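Domora Ribbed Storage Box with Handle — three stars

Reviewed November 11, 2022

I bought two of these in June after a shelf clear-out, mostly on the strength of the product page, which calls them "the last box you'll ever buy." I doubt that. I've owned a lot of last boxes.

The good part first. The brown one looks better than most plastic storage does. The lid has a wavy ribbed texture that hides fingerprints and dust well, and the curved white handle on the front is easy to grab when the box is up high. I carried mine up and down stairs for 5 months and the handle hasn't come loose, although it creaks if the box is full of paper.

Now the rest. The page says the ribs make the lid "stack-safe." They don't do much that I can see. I put 400 sheets of printer paper on top and the middle dipped. It came back up once I took the paper off, but I wouldn't leave anything heavy there for a season. The ribs also collect crumbs, and a cloth just slides over them. You need a brush.

Size is my other complaint. It is too deep for pens and small stuff, so those end up lying next to it, and too shallow for anything I'd want to hide. Tote bags, for instance. Mine still sit out in front.
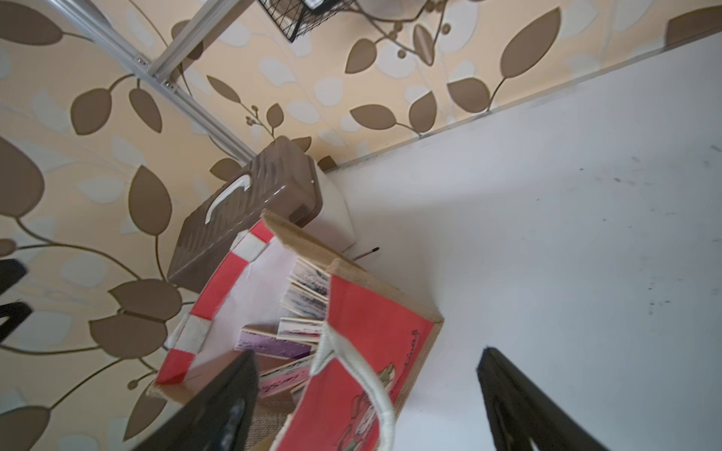
I compared it with the Hevby box my sister uses, which costs less and has a flat lid you can wipe in one go. No handle on that one, and the color is dull, but it closes with a proper click. The Domora lid just rests there and hopes for the best.

Would I buy it again? One, maybe, on sale, for light things on a shelf people can see. For a closet or a garage I'd get the Hevby.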